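Leiva Small Kitchen Notes
README, last changed December 16, 2018

Welcome! Leiva is a collection of written notes on how people use a microwave in a small space – a break room, a studio, the corner of a workshop. It started as one text file of reheating habits and has grown far past that, which makes me very happy. If you have ever stood there wondering whether the plate will clear the door, this is for you.

What's inside

notes/ has 146 short entries, one per task. Each covers one thing a person does with a microwave and a dish: putting a plate in, taking it out, turning it halfway, wiping the turntable, moving the oven to another spot on the table.
dishes.csv lists 25 dishes by shape, depth and rim. Shallow round ones get the most attention, as they are what people reach for.
words.txt is the word list. Please use it! We had four names for the turntable before October and searching was a mess.

How an entry looks

Plain text, everyday words, one action per line. A typical one:

Open the door all the way.
Check that the turntable sits flat.
Lift the dish level with the opening.
Set it down in the middle of the turntable.
Let go, then close the door.

Entries marked "knob" are for ovens with two dials, one for power and one for time. Entries marked "button" are for the rest. I have a soft spot for the knob ones (so quick, and you can set them while looking at something else), so that half of the collection is a bit longer. Button fans, send me more!

Tables and placement

The Dillthorpe entries were written around long counters against a wall. The Clalirdale entries use free-standing tables, round ones included, and that changes more than I expected. With a round top you have to think about where the door swings and where the cord runs, and you may want the dish parked in front of the oven before you start. The placement field records all of this. Leave it blank if you don't know.

Known gaps

Nothing yet on lids or covers.
Bowls with handles are thin on the ground.
Entries 100 and up haven't been checked against the new word list.
The Hullau set was typed up from paper – a few lines may be out of order.

Adding your own

Copy template.txt, fill it in and send it over. Keep it under 155 words if you can. Write what you do, even if it seems too plain to bother with; the plain ones get read the most. Messy first drafts are fine, and I love going through them.

Use and credit

Free to copy, change and share. A mention of Leiva is nice to have. Questions and corrections go to Dardo Bravo, who looks after the files and is always glad of a new dish for the list.

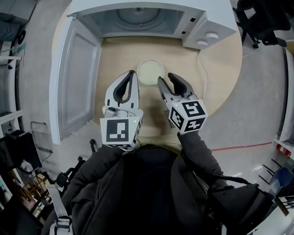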